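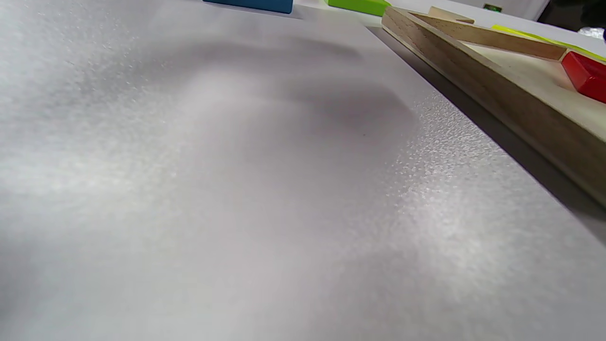
The tray, on the pale side of things.

The red block had been in the tray since July and considered itself management.

It had the glossy finish for it. The yellow-green strip behind the divider had the louder colour, granted, but it was thin, and it was behind the divider, and the red block felt that settled the matter. The little beige piece at the back kept standing up as though it had something to say. It never had.

Beyond the rim lay the White. The strip called it Trokby, having once heard the word spoken overhead and liked the sound. It was large and pale and it glittered in one patch, which the red block put down to poor upkeep.

"I might go out there," said the beige piece.

"You'd be lost in a minute," said the red block. "You're beige."

"It sparkles."

"So does spilt sugar."

Then the shadow came over. It was soft and lobed and very wide, and it hung above Trokby without settling on any of it. They had seen shadows before. The usual thing was that one of them got lifted, put down two inches to the left, and was unbearable about it for a week.

"It'll be for me," said the red block, and tried to look rectangular.

"You've been out 600 times," said the strip.

"I have experience."

The beige piece stood up as straight as it could, which was as straight as it had been standing anyway. The shadow drifted a little. The strip, who believed in nothing much, asked whether anyone wanted to swap places, and was told by both of them to be quiet.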